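Filed under: Image Software / Interviews

Rafferty Wojcik maintains Flillik, a batch tool that strips and rewrites photo metadata. The current build reads 147 tag types and is due for replacement in July.

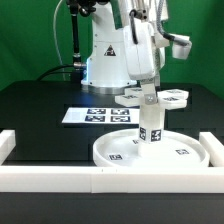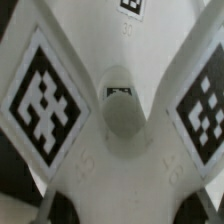 First picture: white arm at a black tabletop. Second: square black-and-white markers on pale moulded plastic.

Wojcik began with a folder of 2,708 holiday scans, all carrying the same wrong date. "The editor I had would change one file at a time," he said. "I wrote a script, and the script grew."

Flillik copies the header, edits the copy and writes it back, leaving the pixel data alone. "If you save a JPEG again at quality 80 just to fix a caption, you've lost detail for no reason."

Files are handled in groups of 200. Larger groups ran faster on his desktop but stalled on network drives. Colour profiles are kept by default; location tags are removed unless the user asks otherwise.

The next version, Kesoma, will add sidecar files. "Raw formats first," Wojcik said. "TIFF can wait."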